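4.2 What ends up in the bin

I went into this part of the study thinking I'd be writing about categories. Toys here, kitchen stuff there, packaging somewhere else. Then I spent most of August looking into mixed bins with Rokeya Sikder, and my categories fell apart pretty fast (Rokeya had warned me!). Mixed bins are what you get when people put things down and mean to sort them later, and later is a very flexible word.

We logged 254 bins for the Wollance set, each one kept exactly as it was handed to us, with no straightening up first. Figure 9 gives a typical case, a gray bin with loose objects in it, among them a dull green, bottle-like cylinder lying along the left wall and a yellow, curved, tapering thing beside its upper end.
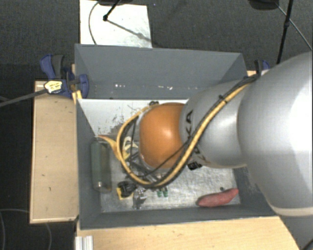 Figure 9. Mixed bin with loose contents, Wollance set.

What got me interested was the walls. Long things seem to drift there, and once one is lying flat against a side, the next one tends to get put down next to it. Tarek Gaber thinks it's just how hands work – you reach in, you let go near the edge, done. I'm less sure. In our notes the pattern was stronger in the deeper bins, and I'd want to look at the shallow ones again before agreeing with him.

The other thing is names. Lutfa Seneviratne and I labeled the same bins separately, and we split over anything soft or looped. She'd write "strap" and I'd write "handle," and we'd both be guessing. We ended up keeping both labels, which makes the tables in Section 5 longer than I'd like.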